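Miketti Family Laundry, progress report, February
Prepared by Hugo Marty for the Alby Fund

You asked for a plain account of where the laundry project stands, so I will give you one. It is less cheerful than the autumn letter, which I did not write and would have toned down.

The short version is that the room works, the families use it, and I do not yet believe the savings we promised you in the application. The proposal said that free washing on site would leave each household with more money for food by the end of the first winter. We have no way of showing that. We never asked anyone what they were spending at the coin laundry before we opened, and asking them now, from memory, gives answers I would not put in a table.

What was done with the money

The grant covered 2 front-loading washers, the plumbing, the drain work and a year of detergent. The washers are in and running. The drain work cost $400 more than the quote from Coste, and we took that out of the detergent line. I approved it and would do so again, but it means we will run short on detergent before the grant year is out unless somebody donates some. I am not asking you to cover it. I would rather it appear here than turn up in the final accounts.

The Lolov dryer is still not hooked up. We were told the vent would take an afternoon. It has been waiting since before the holidays, and the last date we were given came and went without a phone call. In the meantime people carry damp clothes home in bags, and a few have told the front desk that they would as soon go back to the coin laundry, where at least they leave with dry things. I think they have a point.

Use of the room

The sign-in sheet shows 100 loads since opening. Please treat that number with care. Some people sign once and run a second load, and some sign and leave when both washers are taken. The sheet also has a column for "type of load" that no two people fill in the same way. I have stopped collecting it. If you want a count you can rely on, the washers need to be read at the panel each evening, and I have asked the evening staff to begin doing so this month.
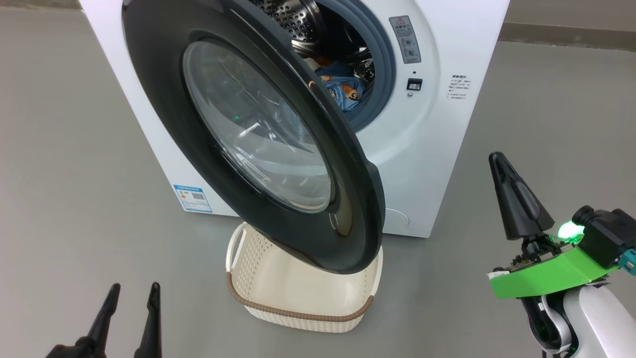 Mixed loads are the thing I got wrong in the planning. The application assumed families would sort, and we spent part of the training budget on a handout about whites, colors and cottons. Hardly anybody sorts, and I can't blame them when they have one slot and a child to pick up. A blue garment with cartoon patterns goes into the same drum as a scrap of off-white cloth, and the door gets shut on the lot. I have heard 2 complaints about colors running, both early on. The handout can be dropped, in my opinion, and the cold setting made the house rule. A sign over the washers would do more than another session.

The machines themselves have given us little trouble. The rubber gaskets need wiping after the last load, and this is skipped on most nights. I have been told more than once that it is being done. I went in at 7 in the morning and checked with a paper towel, and it had not been done. It is now on the closing list, with initials next to it.

Booking

We opened with 5 slots a day. The early one is nearly always empty and the two after school are fought over. The original plan was to add more slots if demand was high. I don't see what good that does when the demand all falls in the same three hours. I would like to close the early slot and make the late ones longer, and I will try it for a month before telling you it is an improvement.

What I would ask of you

Please move the household savings question to the second year. I can start asking new families at sign-up what they pay now, and then there would be something to compare. A figure produced this spring would be a guess.

I would also like permission to spend what is left of the training line on the dryer vent, using a different contractor. The amount is small and the receipts will come with the next report.

Hugo Marty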